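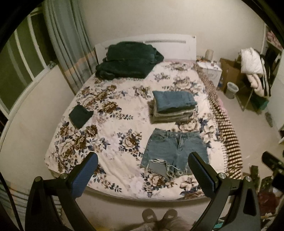
3.2 What to buy first, and how many

When we sat down to plan the equipment for the Clamley homes, I assumed the arm would eat most of the money and that everything else would be small change. I was wrong by quite a margin, and I'd like to go through why, as the papers I read beforehand were very thorough on methods and rather quiet on shopping. Our task was folding and stacking laundry in ordinary bedrooms, and the first decision was where to put the money: into one good arm on a wheeled base, or into a batch of hand-held grippers that a person could carry from home to home. Take the bed in Figure 1, with its neat stack of folded clothes and a pair of light blue denim shorts laid flat in front, frayed hem and all. A wheeled base would have to find its way round a bed like that, past a nightstand and a draped chair or rack, before it touched a single garment. A person with a hand-held gripper just stands at the foot of the bed and gets on with it. That settled the argument for me (my co-applicants took another fortnight!), and we put the hand-held tools at the top of the list.

Figure 1. Folding work on a bed, seen from the hand-held gripper.

So, how many? We wanted 30 homes and we had until the end of April to finish, and my first draft of the budget asked for one gripper per home. It looked tidy on the spreadsheet and it would have been a terrible waste, with most of them sitting in drawers between visits. In the end we shared a small pool between the Clamley and Moodley teams and bought far more spare parts than we first thought decent. Finger pads were the big one. Denim is rough on them, zips are worse, and a worn pad slips on thin cotton in a way that ruins a whole visit before anyone spots it. We ordered 228 pads at the start, which got me a very funny look from the purchasing office in Sadevthorpe, and I would place the same order again tomorrow.

We used the Trerkimik gripper throughout. I won't pretend we ran a proper tender. We had 2 quotes, one of them came back with a delivery date we could live with, and the other wanted us to pay for a training day that none of us needed. If you are planning something similar, do ask about the pins and linkages as separate parts. We forgot, and for the first stretch of the project a loose pivot meant posting the whole tool back and waiting. Once we could buy the small bits on their own, a repair took a cup of tea and a screwdriver.

The line I underestimated most was storage, and I mean the digital sort. Video from a wide lens piles up fast, and you need somewhere to put it on the evening of the visit, somewhere else to keep the second copy, and enough time on a fast connection to move it between the two. I had put down a single drive per team. We ended up buying them in fits and starts whenever the last one filled, at whatever price the shop felt like charging that week, and a bulk order at the beginning would have been kinder to everybody. Cases were similar. A hard case with cut foam felt like a luxury when I was trimming the draft, so out it went, and then back in it came after the first tool travelled across Moodley in a rucksack.

Then there is the money that goes on people. We paid each household a flat 200 pounds for taking part, whatever the size of the bedroom and however much washing they had. I did wonder about paying by the garment, but I'm glad we left it alone! We wanted the clothes people own, in the heaps and stacks they normally make, and paying by the piece would have had them emptying the wardrobe for us. Travel came out of a separate pot, and so did insurance, which needs asking for early because the university will want the serial number of every tool before it agrees to cover any of them.

The arm did get bought in the end, much later and in a smaller size than the one I had first circled in the catalogue. By then we knew which garments we cared about and how far the thing would need to reach across a mattress, so the specification took an afternoon to write. The reach figures we settled on, and the mounting we chose to go with them, are given in Section 3.3.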